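Plundwood Muslin Cloth, Cream with Line Drawings

A soft, crinkled cloth from the Plundwood nursery range by Dirner. Use it over the shoulder, as a light cover or under the baby's head at changing time. The cream background is printed with thin blue-gray outlines and a few small spots of color. 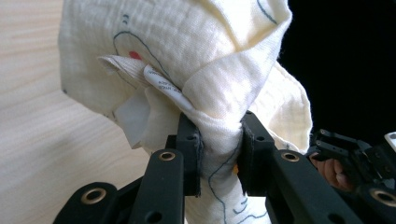 Each cloth has a ribbed beige tag and a white satin care label. Wash before first use at 30 degrees with similar colors. Do not bleach. Some shrinkage is normal and the crinkle gets deeper with washing.

Item no. 906
Sold singly or in packs of 6
Pattern placement varies from cloth to cloth
Next delivery expected in February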